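Bread and baskets: the April table

Mohammed-Awal Dramani

These notes go with the gallery from the Toltmont baking weekend in April. The full set will stay on this page, so there is no need to save copies.

The weekend ran over 2 days in the long room at Toltmont. Bakers brought what they normally make at home, and the only rule was that everything had to be carried in on the morning, already baked and cool enough to handle. There was no judging. Loaves were put out on the tables, talked over, cut after lunch and eaten with soup.

**Tables and cloths**

The tables were covered the evening before. Plain coverings were asked for, as last year's checked cloths made it hard to see the crusts. Crumbs do cling to fabric, and next time we will bring a second hand brush.

**Labels**

Each baker was given a card for the name of the bread, the flour and anything people with allergies should know. Please write sesame and egg in capitals. Several cards had only the name of the loaf on them and had to be filled in at the door, which held up the queue.

**Tin loaves**

White, wholemeal and a half-and-half. The wholemeal was made with flour from Vidmar, milled a little coarser than the supermarket kind. It needed more water than the recipe gave and a longer second rise. The baker's advice was to leave the dough alone for half an hour after mixing, before adding the salt.

**Rye**

One dark rye, baked the day before and kept wrapped in a tea towel. It was sliced thin and went well with the pickles. The starter has been shared out, and the remaining jar can be had by asking at the next meeting.

**Plaited loaves**

The plaits are usually the first to be picked up and turned over, as people like to see how the ends have been tucked in. A three-strand plait is the easiest to learn. Roll the strands slightly thicker in the middle than at the ends, start plaiting from the centre, then turn the dough round and finish the other half. If the strands spring back while you are rolling them, cover them and wait 10 minutes. 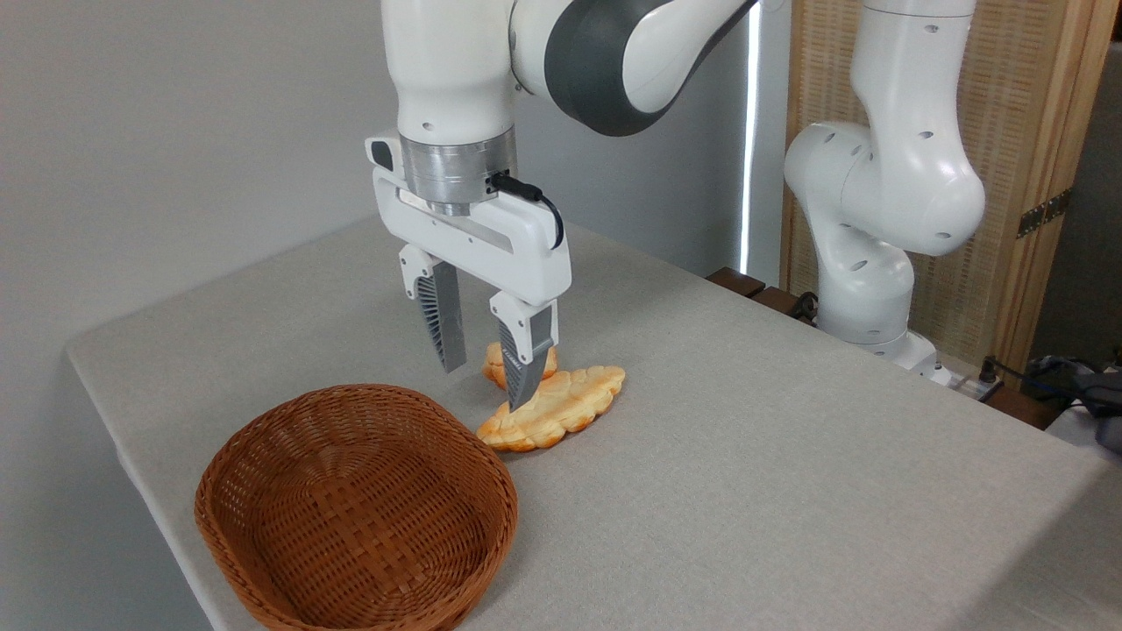
*Two golden loaves on the grey cloth, the front one plaited or twisted, and glossy. Oval wicker basket to the left.*

For a shiny crust, most of the recipes handed in call for beaten egg brushed on twice, once after shaping and again just before the oven. A spoonful of milk in the egg makes it easier to spread. Go lightly in the grooves, where it collects and bakes into a hard yellow patch. Anyone who doesn't eat egg can use milk on its own, with a duller finish.

**Rolls**

Up to 126 rolls were promised on the sign-up sheet and most of them turned up. The seeded ones went first. The rest were sent home in paper bags or frozen for the soup lunch.

**Flatbreads**

Cooked on a griddle in the kitchen and brought through in batches. One lot had nigella seeds, the other chopped spring onion. They are best eaten within the hour, and there were none left to put on the table for the afternoon.

**Baskets**

A wicker basket is good for carrying bread to the table, but it does need looking after. Shake out the crumbs, wipe with a damp cloth and leave it to dry away from the radiator. Don't soak it. A napkin inside keeps flour and seeds out of the weave. For long loaves, an oval shape is handier than a round one, and a thick rim is more comfortable to carry by.

The cane proving baskets are a separate matter and should never be washed with soap. Brush them out with a dry brush and store them somewhere airy. We have 3 that belong to the group, kept in the crate marked Import in the cupboard next to the sink. Please put them back there.

**Left behind**

A bread knife with a black handle, a blue tea towel and the lid of a cake tin. All are in the kitchen at Toltmont.

**Recipes**

The recipe sheets have been typed up under the name of each bread. Oven temperatures are for a fan oven unless the sheet says otherwise. The sheet for the rye gives the wrong weight of treacle; it should be one tablespoon. Printed copies can be collected from the Zivik shop during opening hours, or from the rack by the door at Toltmont.

Page last changed 2024-11-30: baskets section added, treacle corrected.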